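Spending the spring budget, in pictures

I promised a few of you on the mailing list that I'd post something about how the equipment money is getting spent this year, and since I'm hopeless at writing proper reports you're getting a gallery page instead. The short version: we had money for one big thing and a lot of small things, and I spent most of March going back and forth with suppliers about which was which. (I have a folder called "quotes FINAL" and another called "quotes FINAL final", so that tells you how it went.)

The work is laundry, mostly. Shirts, pants, whatever people bring in from home, folded over and over with the handheld grippers so the arms have something to learn from. It's slow going and it eats equipment in ways I didn't plan for at all last year!

First up, a navy T-shirt held by the shoulders, one gripper on each side. Shirts were where I started the shopping list, and they set the price of nearly everything after it. Cormont wanted 3852 dollars for a set of spare jaws, a charging dock and a year of support, and I sat on that quote for ages before I asked them to split it up.
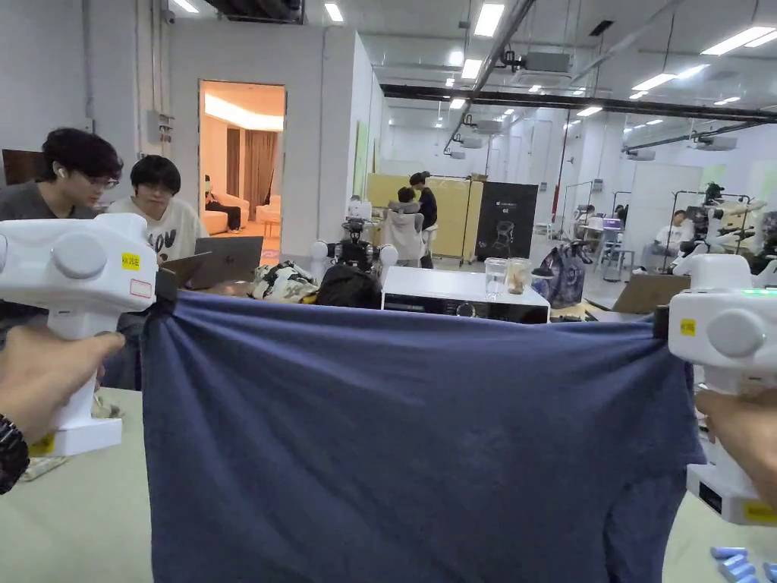 Chae-won Kang: Did they let you drop the support part? We asked Cormont for the same bundle in the fall and they said the dock only came with the full year. I'd have gone with Hayashi for the jaws alone if I'd known they sold them in pairs. Also please, please put shipping in your table this time – ours came to more than the dock.

Yes, they let me drop it, but only after I sent them the Hayashi price in writing. And shipping is in there now, on its own line, thank you Chae-won. Last year I buried it under "other" and paid for that in June when there was no "other" left.

The thing I keep getting wrong is the small stuff. Batteries! I budgeted for 14 cells and a single charger and figured we were set. Then Woo-jin Noh ran a whole afternoon of sessions back to back and we spent more time swapping than folding. The new plan has 30 cells and two chargers, with a bit held back for replacements in the fall. Timar does a decent price if you order 60 at once, but I'd rather not have half of them sitting in a drawer going stale.

Next one is a long blue-gray piece stretched flat over the green cloth, a grip at either end, and a plaid shirt waiting its turn over on the left. The table cover was one of the cheapest lines on the whole sheet and I'm still pleased with it. The washing machine behind it was a much longer conversation.

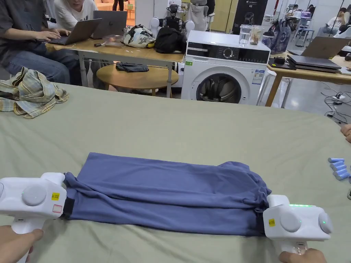 Where I've landed for the second half of the year is this. The grippers we have are fine, so no new ones until the fall, just jaws. A second big table goes in, same height as the first (Seul-gi Hyun has already measured the doorway, bless her). Then there's the arm question. Wandden will lease us one by the month, and over a year that comes out higher than I'd like, but buying outright would wipe out the jaws, the table and the batteries in one go. I'm leaning toward six months on the lease and then a proper look at the numbers.

I also want a line just for clothes. We've been getting by on donations and the pile is very heavy on T-shirts. A few kids' sizes, some thick sweaters, a couple of things with awkward buttons – that's maybe one evening at a thrift store and it would do us a lot of good.

If you have a quote from anybody I haven't named here, send it over before I lock the sheet. Dae-han Bang has the edit link too, so either of us can add it.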